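Prultgate Toy Library — Play Kitchen Working Group
Minutes of the meeting held in January 2021

Present: Dragica Kadrić (chair), Damir Mujić, Vesna Petek, Teodora Janevski (minutes)
Apologies: Mirsad Spahić, who sent a long email instead. It was read out in part.

1. Minutes of the November meeting
Approved, after Damir asked that "heated discussion about the toaster" be changed to "discussion about the toaster." Vesna abstained.

2. The play kitchen set
Food and dishes for the Hoxha Street kitchen corner.

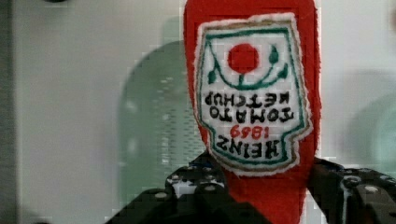
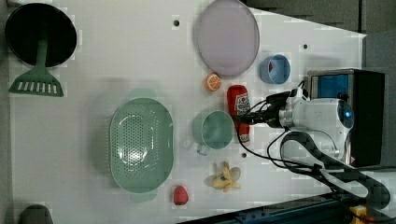 Dragica reported that the set has been short of a proper home ever since the old toy chest lost its lid. Families borrow the kitchen as one lot and return it as several. She would like it to go out in one container with a packing card, and she would like the card to be read.

Damir asked whether the plush ketchup counts as food or as a soft toy. Under our current rules soft toys get washed after every loan and play food gets wiped. Vesna said it is a bottle of ketchup and therefore food. Damir said it is fuzzy. The group voted and it is a soft toy for washing and food for shelving. Teodora will try to put this on the card in a way a tired parent can follow.

Mirsad's email raised the embroidered label, which he feels should be protected in the wash. He recommends turning the bottle inside out. Vesna pointed out that it is stuffed. Agreed: mesh bag, cold water, air dry.

The banana was discussed for longer than planned. Vesna finds the open peel hard to pack, as anything put on top of it flattens the flaps. It will travel in the green mug if it fits and on top of everything if it doesn't. The strawberry and the orange slice raised no objections.

Dragica proposed packing the small things inside the colander and the colander inside the frying pan. Damir tried this at home with his own colander and his own pan and reports that it depends a good deal on the pan. He will try again with ours. The spatula goes down the side, handle first.

The lavender plate goes in flat at the bottom. Mirsad (by email) would prefer it upright. Noted.

3. Containers
Teodora got prices from two suppliers. Skaneo has a clear box with clip handles at $15. Urnonow has a canvas bag at $30, which Damir described as handsome. Dragica asked what the bag does for the other $15. Damir said it was mainly the handsomeness. Agreed to buy 2 of the Skaneo boxes, one for the kitchen and one for whatever turns up next.

4. Loans and returns
The library made 163 loans last year. Vesna would like late notices to sound friendlier. Damir would like them to sound less friendly. Each will bring a draft.

5. Any other business
Vesna asked again about the toaster. Deferred.

Actions
Teodora: packing card, order boxes
Damir: colander and pan trial, draft notice
Vesna: draft notice, find mesh bag
Dragica: reply to Mirsad

Meeting closed at 8:40, with Damir still holding the Urnonow catalog.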